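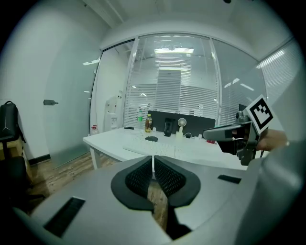
Workplace Services, Trallness Office

Intranet > News > Buildings and Facilities

Desk layout standard takes effect Fri 29 August

Filed under: Workspace

The new layout standard for single desks applies to all enclosed rooms with glass partitions. It covers the white desks with white legs and replaces the two earlier guidance sheets, which gave different rules for cables and small appliances.

Under the standard, the keyboard stays near the front edge of the desk. Bottles and cups go toward the back, away from the keyboard. A small desk fan may stay on the desk if the stand is stable and the cable does not hang over the front edge. One fan per desk is permitted. Larger fans and all heaters remain excluded.

Cables that run across the desk surface are allowed for small devices, but they must not pass under the keyboard. Longer runs are to be routed along the back edge and down the rear leg. Clideck will supply 1000 cable clips in white, available from the supply cupboard on each floor. The clips are adhesive and leave no mark on the desk surface if removed slowly.

Open drinks are permitted on desks in enclosed rooms. Bottles should be closed when the desk is left. Cleaning staff will wipe only the clear part of the surface and will not move personal items, keyboards or anything connected to a cable.

Blinds behind the glass partitions may be set as the user prefers during the day. They are to be left lowered with the slats open in the evening. Slats that no longer turn should be reported with the room number, and the cord should not be forced.

Desks are 1200 mm wide in the smaller rooms. Requests for a wider desk go through the Najjar furniture form, where the item code for the desk and the code for the rear panel must both be entered. Forms with only one code are returned.

The next desk check is planned for November.

Related items
Zondberg floor: wood floor care and chair casters
Blinds and glass cleaning schedule
How to return an unused desk fan
Furniture form: list of item codes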